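Home | Archive | Workshop | About | Contact

Wrist offset, second attempt

The arm had been missing low by 3 mm on every approach to the cabinet. Not enough to hit anything, but enough that I stopped trusting the shelf routine and went back to the calibration.

First suspect was the gripper adaptor, a printed part I made in December and have tightened too often since. The bolt holes had gone oval. I drew a new one with a thicker flange and steel inserts, and printed it at the shared workshop on the Rutano, nozzle at 210 degrees. Rizwan Kanagaratnam lent me his reamer for the dowel holes. The fit is now tight enough to need a tap.

Second suspect was the tool length in the config file. I had measured it from the old fingers and never changed it for the new ones. Two errors in the same direction, so fixing either alone looked like a partial cure – I lost an evening to that.

With both corrected I re-ran the touch-off against a steel block, then moved the arm back to the cabinet.

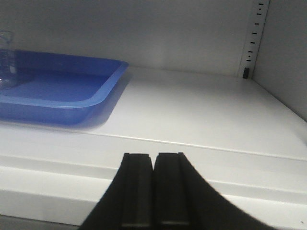 Shelf approach is now split into two moves. The old version came in on a single diagonal, which was quick but left no point at which to stop and check height. The new one goes to a standoff pose first, then straight in. The front lip is the awkward part, a thick folded edge with two grooves along it, and the fingers have to clear all of it before any forward travel. Anything in the blue tray, the glass beaker included, needs a further lift to get over the rim. I have put both heights in the config as named values.

Still to do: cable strain relief at the wrist, and a slower speed limit inside the cabinet.

Comments

Todor Yordanov: Did you put thread lock on the inserts? Mine crept after a month.

Lakmal Pathirana: What material is the adaptor? PLA will sag if the wrist motor runs warm.

Author: PLA for now. Thread lock on the bolts, none on the inserts.

Recent posts
Stumance driver board: wiring notes
Replacing the elbow belt
Error 2243 and a bad crimp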